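Subject: Re: [punell-users] wrist-only policy on soft stuff, numbers
From: Brijesh Dwivedi

Quick answer before I run, will write it up properly in February.

Yogesh Kushwaha wrote:
> Did dropping the overhead view hurt you on
> deformables? We lost a lot on the Maurya
> baseline and I can't tell if it's the data or us.

Hurt less than I expected. Trained on 112 demos, wrist views only, 50 eval trials per setting. Failures mostly at close range, when fabric fills the view and the policy has no idea where the edge is. 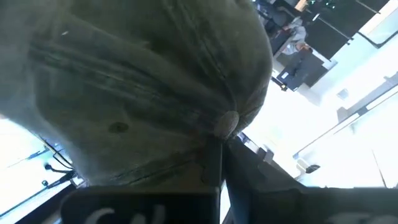
Wrist view, gray-green fabric up close. Folds and the round disc, outline sharp along the right edge.

What helped: feeding 6 past frames insted of one. Policy seems to remember the outline from the approach. Went from 30 good grasps to 41, same objects, same seeds. Longer history did nothing for us, just slower. Random crops made it worse, no idea why.

Still bad: two plush toys touching. Similar colors, it closes on whatever is nearest and doesnt care what's underneath. Tried a mask channel from the Gedberg segmenter, masks flicker as soon as the fingers come in.

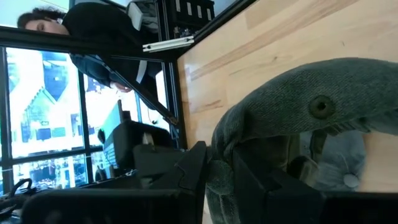
Yogesh replied off list that the flicker went away for them once they froze the mask at pregrasp and only updated it after the fingers closed. Also wants to know if our crops were applied per frame or per clip. Per frame. So yeah, that may be the bug, rerunning tonight.

Configs are in the Plillari repo, history branch. Ignore the readme, its old.

Brijesh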